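# Gripper and Wrist Camera Trials: Frequently Asked Questions

Last updated: April 17, 2025

The Vostomness laboratory carries out comparative trials of grippers and wrist cameras for partner organisations. The answers given here apply to all trials booked under the Kurup scheme.

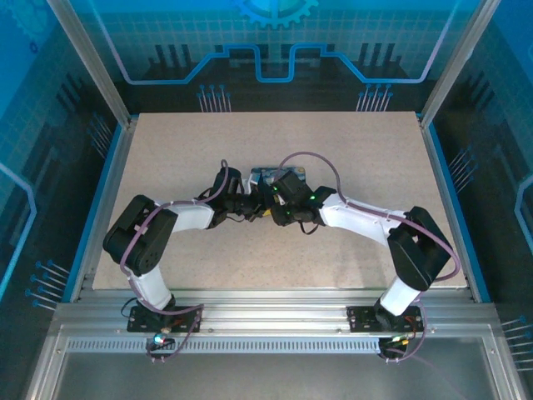
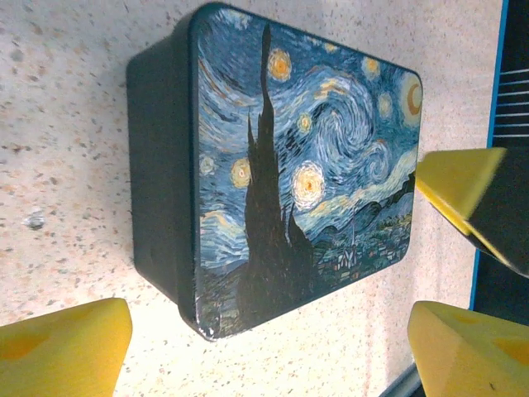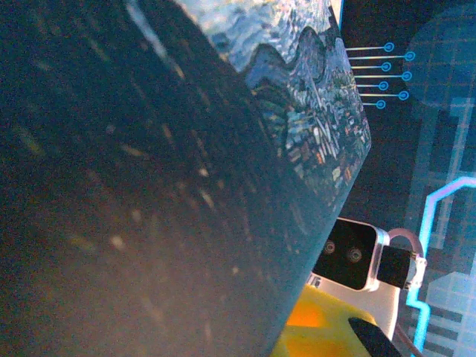

Two-arm station, and two close views from cameras carried on an arm.

**Who may request a trial?**

Any organisation holding a current partner agreement may apply. Requests are reviewed by Malathi D'Souza, and applicants receive a written decision within nine working days.

**Which finger pads are fitted as standard?**

Yellow foam pads are fitted unless the application states otherwise. Partners may supply their own pads, provided that the drawings reach the laboratory before the booking is confirmed.

**Can two grippers be compared in the same session?**

Yes. One is mounted on each arm and both are given the same objects. The controller settings are recorded at the start and may not be altered between runs. Should a change become necessary, the session is restarted.

**What kinds of object are used?**

The standard set includes rigid boxes, tins and flat items. Printed lids are retained in the set for camera trials, as detailed artwork shows differences in focus and exposure. Fragile or sealed goods require prior approval.

**How many runs are included?**

A standard booking covers 946 runs. Further runs may be purchased at the rate set out in the partner agreement.

**What will we receive afterwards?**

Partners are sent the camera recordings, the controller log and a short report signed by Ferdinand Oberholzer. Results are not shared with other partners.

**Is the Durus controller supported?**

It will be available from July. Until then, all sessions use the Hendov controller.

**How do we change a booking?**

Please write to Afshin Farahani, quoting your booking reference. Changes requested fewer than two working days before the session cannot be accepted.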